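The Case Against the Blue Cloth
By Rima Haddad 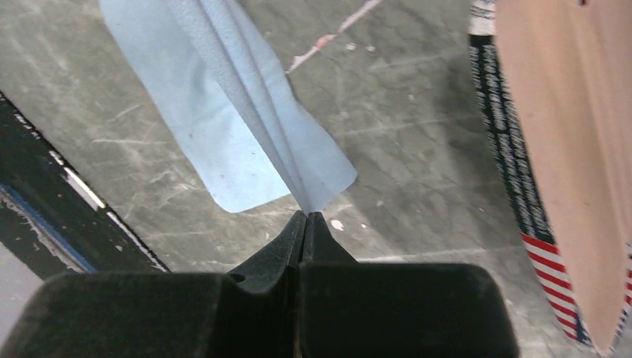 Does a garage floor need a special cloth?
Any rag that soaks up a spill will do, and an old T-shirt soaks up plenty.

I know how that sounds to people who have bought the Cornier bundle. My neighbor Ebbe Fagerlund has, 300 cloths for $26, and he thinks I'm being cheap. Maybe so. But his concrete is as scratched as mine, and wiping won't take a scratch out of concrete. Grit needs a broom. Run a thin cloth over it and you mostly push it toward the wall.

The sales pitch is that a fresh cloth every time is cleaner. Cleaner than what? I've used the same cut-up bath towel since August, washed with the other garage rags, and I can't see what I'm missing. Ebbe folds his cloths, uses one side and throws them out.

I'll give him oil. I don't want an oily rag in my washer either, and for that job I'd take one from his box. For dust, mud and spilled coffee, I'm keeping the towel.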